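Standale bench notebook, chores project
April, started 8:10 a.m., coffee machine down again

Back on the kitchen list. For anyone joining late, the list is the thing taped inside the cabinet door: dishes, laundry, eggs, sweeping, and "find the lid," which got added as a joke and has turned out to be the hardest item on it. Laundry is parked until Paltstead sends the revised cloth model. The last one had towels that bounced.

So, eggs. Pick one up off a dish, put it in a carton, close the carton. My grandmother did this while arguing on the phone. We have two arms, ten fingers and a computer that heats the room, and we are doing it in simulation, where an egg costs nothing and the mop stays in the closet.

Ran the overnight batch on the Akpalu policy, the April weights, no changes to the controller. 700 episodes. I had meant to set the egg's friction back to the normal value before I left and I did not, so the first thing I did this morning was find out whether the whole night was garbage. It isn't, quite. The value in the config was the sticky one from the tape test, so any grasp number from this batch is flattering and should not go on a slide. Please do not put it on a slide. The approach and the release are still worth looking at.

Approach first. Left hand goes to the dish, right hand goes to the carton and waits. The split came out of the demos and I like it. It is how I'd do it. What I don't like is how long the left hand dithers over the dish before it commits. In the slow episodes it spends 60 seconds getting the thumb where it wants it, and in a kitchen that is long enough for somebody to come over and take the egg away from you.
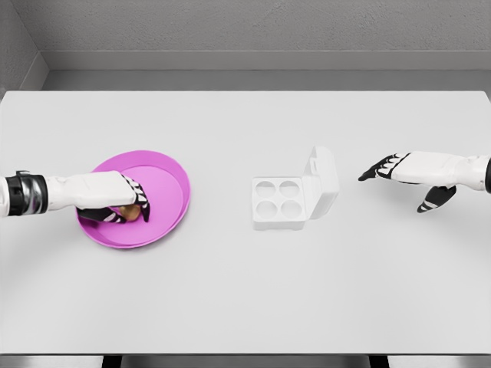

I suspect the thumb. The fingers come down over the top of the egg and block most of the view of it, so the policy is steering the last bit on memory and good intentions. We talked about a palm camera in the winter and shelved it because of the cable. Might be time to unshelve it, at least in sim, where cables are free too.

Release is the other half. A carton well is forgiving - shallow, round, wants the egg to go in. Even so, the policy likes to let go a little high. With the breakage check off, this looks charming. Turned it on for a handful of reruns and it looked like breakfast. Need a proper penalty on drop height, and I need to stop watching replays with the check off because it's bad for my judgment.

10:40 a.m. Fixed the friction. Also found that the lid hinge has no damping at all, so a light brush from the back of the hand sends it swinging. Real cartons flop, but they flop with some dignity. Put in a small damping value by eye. If anyone at Plarnell has measured a real hinge, I will take that number over mine without a fight.

Reran 10 episodes by hand with both fixes to make sure nothing exploded. 2 clean ones start to finish. The rest fail in the ways I'd expect: slipping out at the lift now that the egg isn't gluey, or a release on the rim between wells, where the egg sits and thinks about it and then leaves. One of them put the egg back on the dish and stopped, and I can't fault the instinct.

On the larger question, the one visitors ask, which is when they can have one. I used to say "soon" and have downgraded to "for which chore?" A dishwasher is a robot that won the argument by making you do the picking and placing. That leaves us with all the picking and placing. On today's evidence I would trust this policy with golf balls, or with eggs belonging to someone I dislike.

Shop-floor people have it easier and should admit it. Standale's parts line puts the same part in the same tray all day, and the part doesn't mind being squeezed. Ask that cell to handle a tray that got nudged over lunch and you'll hear it from the parking lot.

To do:
- full batch tonight, correct friction, hinge damping in, breakage check ON (look at the config before leaving, then look again)
- drop-height penalty, start small
- dig up the palm camera notes
- ask Paltstead about the towels, without much hope
- log the right thumb's joint angles while it waits, I think it drifts

4:50 p.m. Batch queued. Checked the config. Went to the elevator, came back, checked it again. The check was off.

Now it's on.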